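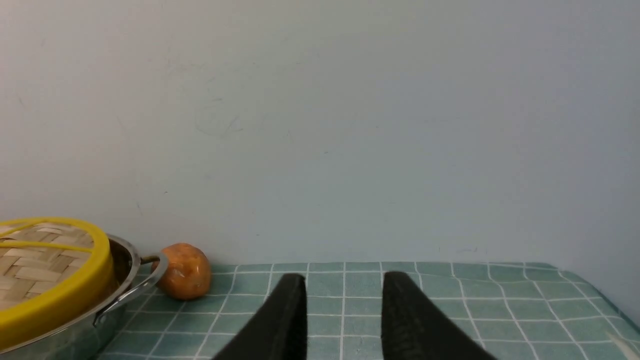 Fig. 4. Wrist view with the fingers open; steamer pot with its lid on at left.

Unit 2 - Reviewing a packaged manipulation kit
Notes: Jurgita Jankauskaitė. Lab sections: Ekkachai Chantharasri.

The product under review is the Clistura tabletop kit, sold by Truvcombe. It includes the arms, two-finger grippers, a wrist camera, a head camera and the recording software. The props are bought separately. Our bench task is the steamer: the lid comes off the pot, is placed flat on the table, and is later put back.

4.1 Wrist camera
The fingertips stay in view when the gripper is open, so finger spacing can be checked against the grid on the cloth. Coverage of the workspace is poor. In Fig. 4 most of the image is wall, and only part of the pot is inside it. Score coverage and fingertip visibility separately on the review sheet.

4.2 Head camera
The head camera supplies the context the wrist view lacks. Contents of the basket, position of the lid and approach of the arm should all be readable from one still.
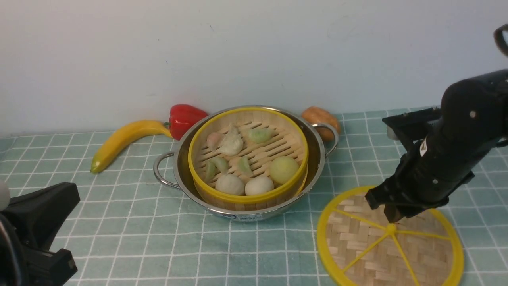 Approach height matters most for the lid. The rim is narrow and the woven panel gives the fingers little to hold, so plan the grasp on the rim. Log a fault if the fingers press on the weave. Polished metal is a second difficulty: the pot reflects the cloth, and a segmentation step tuned on matte objects may split it into several regions.

4.3 Scoring
Each group runs 20 lid trials and reports:
- successful lifts
- successful placements, lid flat
- faults, with camera and trial number

The vendor manual runs to 289 pages. Read the calibration chapter, starting on page 33, before Wednesday. Questions on the software license go to Sawsan Awwad.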